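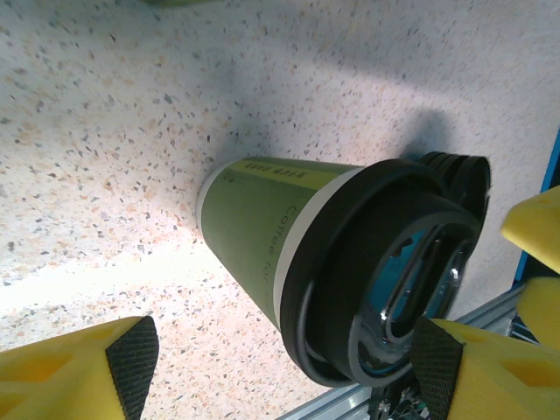 Takeaway cup on its side on the speckled bench. Lid on, "Coffee for" printed along the green.

12 May 2021
By Crisóforo Hinojosa

Quick ones this time, all about takeaway cups and the speckled benchtop. Had a pile of notes from the kitchen at Ellmont and a few readers' letters, so in no particular order.

Lids first. Take the lid off before the cup goes anywhere near the bin. Every time. There is always a mouthful left under it and it will find the hole. Tip the dregs down the sink, quick rinse, lid in one pile, cup in the other. Lids stack, cups stack, a bin full of whole cups is mostly air.

Check what your council takes. Paper cups usually have a thin lining and plenty of places won't have them in the yellow-lid bin. Ours doesn't. Black plastic lids are a nuisance too, a lot of sorting lines can't read the colour. Ring and ask, takes 2 minutes.

Cup lying on its side on the bench? Pick it up by the body near the base, not the lid. Lids pop. One hand on the cup, tea towel ready in the other. Don't squeeze, paper cups fold in the middle once they've been sitting a while.

Coffee on a speckled bench. The trouble with terrazzo-look tops is you can't see the mess. Grey chips, tan chips, bit of charcoal, and a dried coffee drip looks just like the rest of them. Get your head down low and look across the bench toward the window, spills show up as a dull patch. Or run your palm over it. Sticky = coffee.

Cleaning it:
- Warm water, small squirt of dish soap, soft cloth. Wipe, then wipe agian with clean water, then dry.
- No vinegar if it's real terrazzo with marble in it. No lemon either. Dulls the polish and you won't get it back without someone coming out with a machine.
- Laminate or engineered stone is more forgiving but still no scourers.
- Old ring marks: baking soda and water, thick like toothpaste, test a corner first. Leave it under cling wrap overnight, lift off with a damp cloth. Did this at the Salinas flat on a mark that had been there since July. Mostly gone. Second go got the rest.

Not sure which bench you've got? Look at the underside of the overhang. Laminate shows chipboard or a brown edge. Real stuff is cold and rough under there.

Seal it if it's stone. Drop of water on the surface, wait 10 or so, if it goes dark it's thirsty. I use the Fondum sealer, goes on with a rag, stinks, open the windows. Keep cups off it overnight.

Re-using the cups. Wash them by hand, lukewarm, they'll do a second round of something dry.
- Seedlings. Skewer a few holes in the base, fill with mix, lid underneath as a drip tray. Domed lids wobble so put a bit of gravel in first. Tomatoes did fine, basil sulked.
- Screws and wall plugs in the shed. Write on the side in paint marker. Plain texta rubs off the matte ones.
- Bacon fat. Let it cool and set in the cup, then bin the lot. Never hot fat!! Lining lets go.
- Brush rest when you're painting trim. Cut the top third off so it doesn't tip.

Don't microwave them. Don't put them in the dishwasher, I tried, porridge.

If you're buying a keep cup, get one that comes apart completly. Lid, seal, slider, the lot. Milk hides in the drinking hole and round the rubber. Cotton bud with a bit of soap gets in there, or one of those skinny straw brushes. Mine's from Cirelport, been dropped up to 50 times, lid still clips. Leave it open to dry or it smells like a wet dog by morning tea.

Smell already in there? Spoon of bicarb, hot water, sit for an hour, rinse. Coffee smell in the bin itself, sheet of newspaper in the bottom and change it when you change the bag.

More on sealing grout next time, got a few letters asking about the grey stuff behind the stove.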